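Afolabi Used Computers, Distwood
Desktop > Towers > Training and parts

Clonbridge Open Tower, used
Item number: 1908
Condition: used, cleaned, sold without side panel
Availability: in stock

The Clonbridge Open Tower is a complete desktop computer which we prepare for people who want to learn the inside of a PC with their own hands. It is suitable for repair courses, technical schools and hobby users, and also for a workshop that needs a donor machine for parts. The tower is full size, so there is enough room for the fingers between the boards and the cables. In small office cases this room is missing, and beginners often damage a connector when they pull in a wrong direction.

We deliver the tower with its internal parts mounted and the cables connected. The side panel is taken off at our workshop and it is not part of the delivery. If you wish to have a closed case, please look at the Clonbridge Standard Tower, which has the same layout inside.

What is inside

The motherboard is a normal green desktop board with the processor under a metal retention bracket. A lever at the side of the socket holds the bracket closed. The board has four memory slots with light-colored latches at the ends, and next to the processor area you find the expansion slots, including one white PCI slot for older cards. A graphics card is mounted.

The power supply is a gray metal box in the upper corner of the case when the tower is lying on its side. Its cables go down to the motherboard and across to the drives. We do not shorten or tie them, so every cable can be followed from one end to the other.

The drive area has an optical drive cage and a hard drive bay, both with blue plastic latches. The SATA cables are in different colors, and this is a help for the teacher when he explains which one goes where.

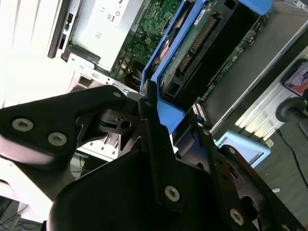
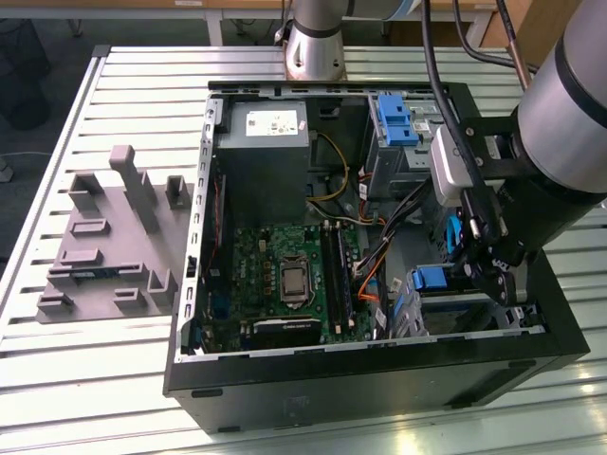
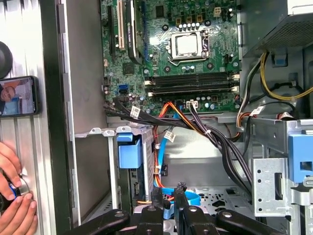 Clonbridge Open Tower without side panel, with the green motherboard and the power supply.

Equipment

Case: desktop tower, black
Motherboard: green, four memory slots
Memory: 2 modules
Graphics card: 1, installed
Power supply: internal, with original label
Drive area: optical drive cage and hard drive bay
Hard drive: see "Options"
Operating system: none
Keyboard, mouse, screen: not included

How to work with it

Lay the tower on its side on a stable table, with the open side up. Pull out the power cord first and wait a little before you touch the parts inside. An antistatic wrist strap is recommended.

For a first lesson we suggest the memory modules. Open the latches at both ends of the slot and lift the module straight up. When you put it back, compare the notch in the module with the slot before you press. The second exercise can be the SATA cables — hold the plug and never the cable. The graphics card is a bit more difficult for small hands, because the screw at the rear panel must come out before the card moves.

The processor we would leave for advanced students. The contacts are sensitive, and a damaged socket is not covered by our guarantee.

Please do not open the power supply itself. It is not a part for exercises, also when the machine was disconnected for a long time.

Options

Hard drive, tested and erased: please ask for the sizes in stock
Gokberg screwdriver set with magnetic tips
Gokberg wrist strap with clip
Extra set of SATA cables, 3 pieces
Printed exercise sheets for the teacher, English

Delivery and guarantee

Every tower is switched on and tested in our workshop before the packing. It leaves us in a double carton with foam corners. Schools that order several units receive them on a pallet, and for this we need a delivery address with access for a truck.

The guarantee is 30 days for the motherboard and the power supply. Scratches on the case are normal for a used machine and are not a reason for return. The graphics card can be a different model than in the photos — if you need a certain connector for your screen, write it in the order comment and we will check it before shipping.

Collection in Distwood is possible after 2 p.m.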